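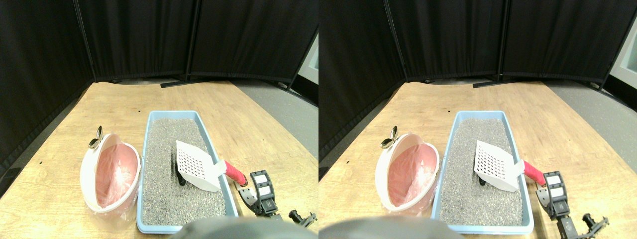
Jolanta Bielecka

Ticket: Large transfers stall over site tunnel, small traffic unaffected
Opened: 16 January 2021
Priority: 2
Site: Tomaszewski annex
Status: Closed, with follow-up

Reported symptom

File copies from the annex to the main office start, run for a moment, and hang. The progress bar stays put until the client gives up. Email without attachments works. The intranet login page loads but the page after it does not. Web browsing outside the tunnel is normal.

Equipment

Tindel router at each end. Floltell business line at the annex, different carrier at the main office. Nelidach tunnel between the two routers, no software client on the desktops. No configuration changes logged at either end since the tunnel was built.

Entry one

Ruled out wireless first. Moved the test laptop to a wired port on the router and repeated the copy. Same stall. Swapped the patch cable, then the port. Same stall. Interface counters show no errors and no collisions. Duplex is negotiated correctly on both sides.

Restarted the annex router. The tunnel came back by itself and the first copy after the restart hung in the same way. Please do not restart it again as a test, it drops the phones. 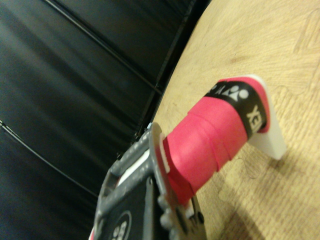

Pink grip tape, Yonex mark on the black band

Entry two

Sent 400 pings through the tunnel at default size. None lost, and latency was steady. Waldemar Chmielewska repeated the run from the main office end and got the same result, so basic reachability is fine in both directions.

Started a capture on the annex LAN port and ran one copy. The TCP handshake completes. The first small packets are acknowledged. Then the laptop sends full-size segments, gets nothing back, and retransmits until it times out. No "fragmentation needed" message arrives at any point. This looks like a path MTU problem.

Entry three

Ran ping from the annex with the do-not-fragment flag set and raised the payload in steps. Largest payload that gets a reply is 1169 bytes. One byte more and there is no reply and no ICMP error, only silence. The same test outside the tunnel, to the carrier gateway, passes at the normal full size. The loss is therefore somewhere inside the tunnel path.

The tunnel interface on both routers is still set to the default MTU, well above what gets through. The Tindel status page reports this as "auto", but it does not probe anything. It copies the value from the WAN port and subtracts a fixed overhead.
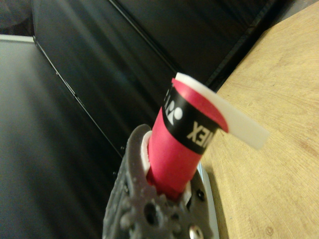 Pink roll, upright

Entry four

Called Floltell. First-line support ran a line test and reported it clean. Asked whether anything had changed upstream. After up to 14 minutes on hold per transfer, reached someone who could see the circuit. They confirmed the annex had been moved to a different aggregation device, with an extra layer of encapsulation on the business lines. They could not say whether ICMP errors are filtered on it. I have asked for that in writing.

Entry five – workaround

1. Lowered the tunnel interface MTU on the annex router to match the measured limit, headers included.
2. Made the same change at the main office. Waldemar applied it.
3. Turned on MSS clamping for the tunnel in both directions. The setting is under Advanced – Firewall, not under the tunnel page.
4. Saved to startup configuration on both. The Apply button alone does not do this.

Repeated the copy from the wired laptop, then from a wireless one. Both completed. Intranet pages load after login. The capture shows smaller segments and no retransmissions.

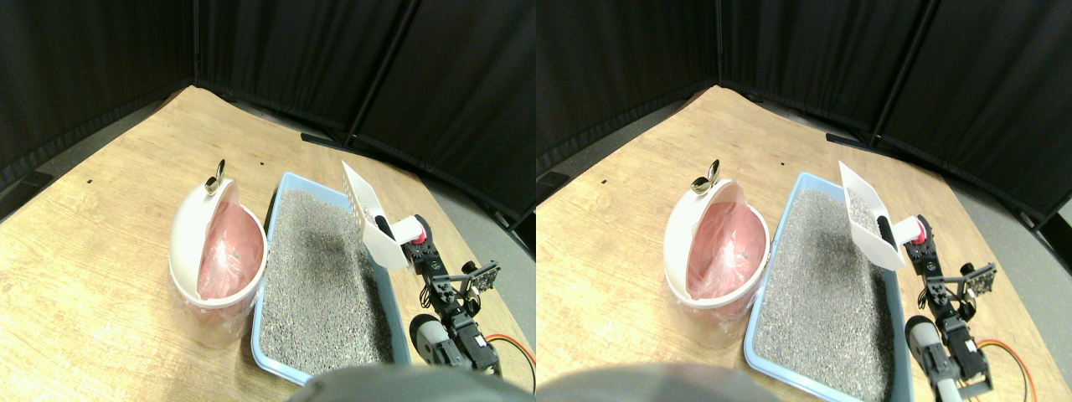

Litter box and white bin, lid up

Entry six

One user still reported a hang on a shared drive. Her desktop had a manual MTU set on the network adapter from an older problem. Reset it to default and reconnected the drive. Copy completed.

Left open

Written answer from Floltell about ICMP filtering. Firmware update for both Tindel routers, planned for February – check that the clamping option survives the update, and export the configuration first. If Floltell changes the encapsulation again, the do-not-fragment test in entry three should be the first step.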